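机械臂选型求助,预算卡在30万,两台还是一台?
版块:设备采购与预算

楼主 fovside_老周
4月底前要报预算,时间紧,长话短说。
实验室做桌面抓取,总盘子30万,含税含夹爪。现在两个方案:
A 买2台Unora的轻型臂,夹爪配最基础的平行二指
B 买1台Orko,剩下的钱上力控夹爪加腕部相机
领导倾向A,说两台看着像回事。我自己偏B。有用过的说说,别光发参数表,参数表我有。

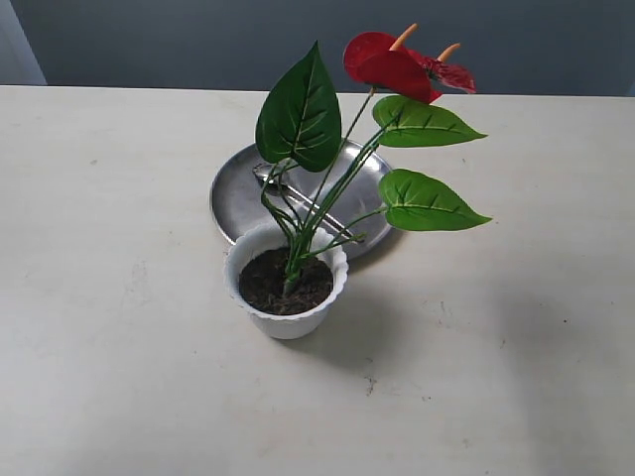 测试物品清单也一块定,这个要写进验收条款,供应商来演示就按清单抓。不想全用方块和圆柱,那种谁家都能过。难点我列一下:薄片平放、反光金属、细杆、软塑料边。不锈钢盘子平贴桌面,勺子还搁在盘里,二指从上面下去基本没处下手;花盆口那圈波浪边,夹哪儿受力都不一样,茎又挡在盘子前面,点云估计要糊。这几样写进去会不会太苛刻,没人来投标?

2楼 不加班的夹爪
不苛刻。但你得写清楚"抓取成功"怎么算,拎起来算还是放到位算。我们去年没写,扯皮扯到验收延期。

3楼 Kristóf Dudás
(用翻译写的,见谅)我们买了两台便宜的,现在一台长期给另一台当备件。选B。

4楼 铁皮柜
楼上这个不能当理由吧。一台坏了另一台还能干活,这叫冗余。只买一台,返修40天你全组放假?
A。

5楼 Kristóf Dudás
回4楼:两台同一批货,同一个关节,前后脚出问题。冗余在哪里。

6楼 铁皮柜
那是你运气,换个批次不就完了。再说平行二指抓盘子,指尖贴个薄楔片,抠盘沿就起来了,盘边本来就有点翘,用不着力控。力控夹爪一只的钱够我打一箱指尖。

7楼 fovside_老周
楔片试过,桌面硬的时候容易顶死,臂直接报碰撞保护。可能是我们高度标定不行。。。
返修周期这个提醒得好,我去问Orko有没有备机,写进合同。

8楼 小满_视觉
做视觉的插一句。腕部相机别急着买最贵的。不锈钢反光,深度图上就是一个洞,换好相机洞小一点,还是洞。先借一台来拍你自己的盘子勺子再说。
另外你那桌面也是浅色的,银盘子放上面边缘对比度不高,灯怎么打比相机型号重要。灯的钱列了没?

9楼 fovside_老周
没列。。灯大概归哪个科目,设备还是耗材

10楼 Solveig Haugland
我们放在设备里,和相机打包成一套"视觉附件",单独报会被砍。支架、线缆、急停也一起打包,别漏。安装调试和培训也要单列一行,Juhász给我们报价的时候没含,后面补的手续很麻烦。

11楼 铁皮柜
验收那块我保留意见。叶子这种软的每次姿态都不一样,供应商抓不起来会说你物品不标准,你也没法反驳。要写就拍照定初始摆位,盆在哪盘在哪,跑160次,给个成功率。

12楼 不加班的夹爪
160次演示现场跑得完?一上午就没了。我们是分两段,现场30次,剩下的到货以后跑,尾款跟后面那段挂钩。

13楼 铁皮柜
可以,尾款挂钩这个比什么都管用。

14楼 小满_视觉
假花叶子还好吧,真的植物才叫每次不一样。不过红花那两朵叠在一起,分割多半当成一朵,别让人碰花,规定只准夹盆。

15楼 fovside_老周
先汇总下,有不对的再喷:
按B报,A留作备选写在附件里,给领导留个台阶
视觉附件打包(相机+灯+支架+线)
培训单列
验收分两段,初始摆位拍照存档,盆只准夹盆身或盆沿
备机条款问到再补
盘子和勺子算一项还是两项没想好,勺子单独抓和连盘端走是两码事

16楼 铁皮柜
两项。连盘端走那项勺子滑出去算失败,写死。
还有我还是投A,两台能同时采数据,你们组几个人排一台臂,等着吵架吧

17楼 Kristóf Dudás
+1 两项。A不同意。

18楼 fovside_老周
排队这个确实……我们4个人用。晚上再算一遍,Orko那边报价要是能压下来,看能不能挤出一台二手的Unora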